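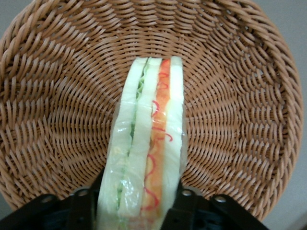 **Figure 2.** Wrist view of the two-finger gripper on a plastic-wrapped sandwich in the woven basket.

## 4. What the purchase plan leaves out

The case for buying a packing arm usually rests on a single line: the price of the arm set against the wages of the person who now does the work. We were asked to review a plan of this kind for the Trotton kitchen, which fills baskets for meetings and for a front counter. The plan called for 2 arms, bought together in March and written off over several years. We think the plan answers a narrower question than the one the kitchen faces, and this section sets out why.

### 4.1 The item and the gripper

Figure 2 shows the task the plan is built on. The sandwich lies along the weave with its layers facing the camera, and the black fingers hold it from both sides. A filled item under a clear wrap is a fair choice of test object. It is also a harder one than the vendor material tends to use. Bread gives under load, the wrap wrinkles and shines, and the fillings do not share a stiffness. A grip that suits one of these properties may be wrong for another.

We make no claim from the figure about how well the grip worked. A still image cannot tell a buyer how hard the fingers are pressing, or what the bread looks like once they open. We stress this because the proposal we reviewed treated similar stills as proof that the gripper was ready, and carried that reading straight into the budget. No money was set aside for other fingers, softer pads or force sensing. If the first set of fingers turns out to mark the bread, the kitchen will be paying for a second set out of its repair line, and that line is already thin.

The camera raises a related point. From directly above, with the item on its edge, the white bread, the green of the lettuce and the orange filling read as clear stripes. The wrap does blur the colors in places and throws back streaks of light. The plan assumes that the same camera will also check contents against the order ticket. That may be possible, but it was not part of the quote, and we would not count its savings until someone has priced it.

### 4.2 Costs outside the quote

We compared three offers, which we refer to by supplier as Fisik, Yu and Orner. All three quoted the arm, a gripper and a controller. They differed widely in what they left to the buyer. Fisik included mounting hardware but no safety review. Yu included the review but charged for each change to the taught program after handover. Orner offered the lowest price and the shortest list of what that price covered.

Table 3 lists the items we found missing or only partly covered.

| Item | Fisik | Yu | Orner |
|---|---|---|---|
| Safety review of the cell | Not included | Included | Not included |
| Spare gripper fingers | Extra | Extra | Extra |
| Program changes after handover | Included for the first year | Charged per change | Not stated |
| Washdown cover | Extra | Included | Not stated |
| Staff training | Included | Included | Extra |

**Table 3.** Coverage of common items in the three offers, as read from the written quotes dated on or before September 12, 2024.

"Not stated" should be read as a cost. We asked Orner to fill in the two blanks and got a general assurance that support would be "arranged as needed." A finance office cannot enter that in a spreadsheet, and it should not be entered as zero.

The basket is another hidden item. A round basket with a raised, braided rim looks good on a counter, and the kitchen wants to keep it. For an arm, the rim is something to clear on every placement, and the curved walls leave less flat floor than the width suggests. Wicker also varies from one piece to the next. The kitchen owns baskets from several batches and had no plan to sort them. Two ways out were discussed with the shift leads. One was to buy a matched set of baskets. The other was to pack into plain trays and move the food by hand just before service, and that puts back a fair share of the labor the arm was bought to remove. Neither option appears in the plan.

### 4.3 The volume assumption

The payback figure in the plan depends on 1,000 items per day. The kitchen's own order sheets do not support this as a normal day. Over the 14 service days we were given, volume came close to that level only when several large meetings fell together, and the plan used those peaks as its base case. On quieter days an arm would stand idle for much of the shift, while its lease, cover and service contract would cost the same as on a busy one.

There is a case for sizing equipment to the peak. Peaks are when staff are stretched and mistakes are made, and we do not dismiss it. But a plan that buys for the peak has to be costed on the average, and this one used the peak for both. We reran the plan's own spreadsheet with the order sheets as input and left every other assumption alone. The payback moved past the end of the service contract in all three offers. We did not try to repair the remaining assumptions, some of which also looked hopeful to us - the spreadsheet allows no time for cleaning the fingers between fillings.

### 4.4 What we would buy first

We would not sign for both arms. A rental of one, with a break clause, would answer most of the open questions at a cost the kitchen can carry. Yu was the only supplier willing to rent, and its fee per program change should be capped in writing before delivery. The rental should run on the real menu, in the real baskets, and through at least one period of heavy orders.

Before the rental starts, the kitchen should write down what would make it send the arm back. We suggest three measures: the share of items a shift lead would refuse to serve, staff minutes spent helping the arm, and minutes lost to cleaning. The limits should be set by the people who pack now. In our experience limits chosen after delivery drift toward whatever the machine can do, and by then the purchase has acquired supporters.

The savings line deserves the same care. The plan removes one full packing post from the day the arms arrive. None of the suppliers would commit to that in a contract, and two of them advised keeping the post through the first months. We would carry the full wage in the budget for the whole rental and book a saving only after the kitchen has run without the post. This makes the first year look worse on paper, and the finance office has told us it would prefer a single figure. We have given a range instead, with the inputs listed in the appendix.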